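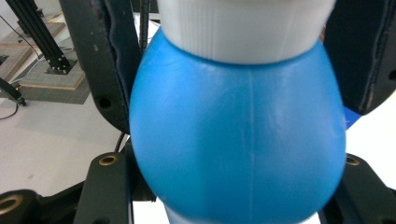

The Moynihan bench reckons we should stop fussing over seams and go straight to drop testing, as a seam you can see is a seam that has closed. I wrote that down word for word when it came through on the shared log this morning, so that I could disagree with it properly.

September, bench 2, started 9.15

Blue body, white ribbed top, seam running down the middle of the belly. I have been asked whether this shape is good enough to copy for the Uvero refill bottle. My answer at the start of the day was "don't know" and it is the same now at teatime, with more paper behind it.

What we were told. Trarnov say the two halves are joined in one pass and that the join is as strong as the wall. Everyone who sells a joined shell says this. They sent a sheet with one figure on it, 3,340, labelled "cycles to failure". No mention of what a cycle was. Squeezing? Dropping? Opening the lid? I rang and got a promise of an email. No email at time of writing.

What I can say for myself. The seam is thin and pale against the blue, and it shows more than I would like on a part that is meant to look like one piece. Under the bench lamp the gloss makes it worse, as the eye goes to the highlight and then straight to the line. Sales will say customers don't look. Customers do look, they just don't write in.

Seam visible does not mean seam closed, by the way. All it tells me is where the halves meet. We had Wornix samples in the spring with lovely tidy lines that opened with a thumbnail.

Squeeze test, on the spare samples from the Trarnov box. 15 samples, each squeezed 20 times by hand across the widest part, then again in line with the seam. No splits. Before anybody copies that into a report: it was my hand, my hand gets tired, and by the last few I was not pressing as hard as at the start. Treat as a rough sort and nothing better. One sample creaked. I marked it with tape and put it on the top shelf, do not throw it away.

Water test, same samples. Filled each with 500 ml, lid on, laid on their sides on kitchen paper from 11.00 until after lunch. Three damp patches. All three were up by the lid end, so I suspect the lid and not the seam, but the paper had wicked a fair way and I can't swear to it. Wants repeating with dye in the water. Food colouring will do, there is some red in the cupboard over the sink.

The shape. I am told the wide belly is "easy to hold". Is it? It goes wide very quickly below the collar, and a smooth surface on a curve is the last thing I want with soapy fingers. The ridges on the white part are the only bit with any bite to them, and they are fine ones. I tried the lids with washing-up liquid on my hands and slipped on more than I opened. Didn't keep a tally, should have.

Also, an egg shape wastes shelf. I packed a tray with them and then with our present straight-sided bottle, and the straight ones win easily. I know that is not what I was asked.

Against all that, it is a nice blue, and the blue-to-white join is a smooth clean curve that our own moulders would struggle to match. I'd be happy to steal that part.

To do
Chase Trarnov for what a cycle is.
Dye test, fresh paper, one sample per sheet.
Clamp and spring balance for the squeeze, no more hands.
Cut the creaky one open along the seam and see how much wall is really joined.
Reply to Moynihan. Drop test yes, but after the cut, and I want the drop height agreed in writing first.

16.40, still no email. Samples drying upside down on the rack, please leave them there.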